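Korkov Crossing: rendered pedestrian clips for yielding research

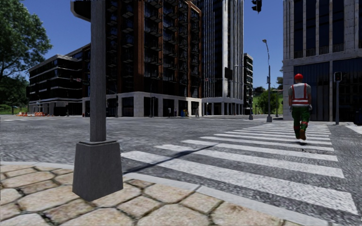 Version 2. The set was built to measure how well a delivery robot's planner predicts where a person on a crosswalk will be over the next few seconds. All clips are synthetic. They were rendered in the Drokmont simulator from a hand-built city map and contain no recordings of real people.

Contents

The release holds 1,790 clips. Each clip has color images, a depth map, per-pixel class labels and the ground-truth track of every moving figure. Tracks are given in map coordinates, in meters, with heading in degrees. Class labels follow the Plemness scheme, with one addition: work clothing is labeled separately from the person wearing it, so that the effect of a vest or hard hat on detection can be tested.

Splits

Splits are made by intersection. No intersection appears in more than one split. An earlier release split by clip, which let models memorize curb geometry and inflated the test scores. Results on version 1 should not be compared with results on this one.

Method

The baseline is the Zheng predictor, trained from scratch on the training split. It takes the past track and a crop of the label map and returns a set of weighted future paths. We changed the loss to penalize errors across the direction of travel more than errors along it. A robot waiting at the curb can tolerate being wrong about speed for a short time. It has less margin when a pedestrian leaves the painted area.

Results

On the test split, the modified loss lowers mean cross-track error by 18 percent against the unmodified baseline. Along-track error is unchanged. Detection recall for figures in work clothing is 99 percent at close range and falls with distance. Small figures against dark ground-floor openings account for most of the misses.

Known issues

Shadows under moving figures are smaller than the sun angle implies in some clips. Signal phase is not exported, so the set cannot be used to study compliance with lights. Figures do not react to the robot or to each other.

Changes

17th May: fixed swapped depth and label folders in the validation split. Checksums were regenerated. Copies downloaded before the fix should be replaced.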